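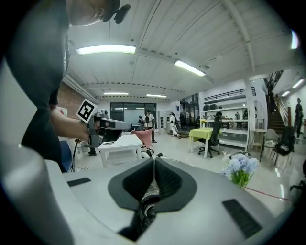

Black t-shirt, gray gripper, big bright room. May 2023.

Ok quick one before I lose the notes. Got back from five nights in Harkside and my laundry is still on the floor so excuse the mess of this.

Booked through Rultis, never used them before. Room was fine. Small. The window looked onto the bus stop, and the buses start early. Breakfast was included but stops at 9 sharp on weekdays, and they do mean sharp – I came down two minutes past and the bread was already gone.

Getting there: train, then the shuttle, 15 dollars each way, card only. Don't bother with a taxi from the station. I got quoted 50 and walked off.

First day it rained so I did the covered market and ate too much. The Gadia is the cafe everyone sends you to and yes, go, but go for the lentil soup and skip the cake. Sat there most of the afternoon with a book. No one minded.

Second day, the coast path. Signs are bad after the second gate, keep left. I went right and ended up in somebodys field with a lot of sheep looking at me. Lost an hour. Nice view tho.

Ate at Workneh twice. Booked the second time, which you should, it only has a few tables. The big shared platter was 19 and I couldnt finish it. Coffee after takes a while, so dont go if you have a shuttle to catch.

Didn't make it to the lighthouse, it was shut until the weekend. Annoying. My sister-in-law went in February and said it was closed then too so maybe call first.

Would I go back – yes, but in a different hotel, away from the buses. More on the food when I find the reciept with all the names on it.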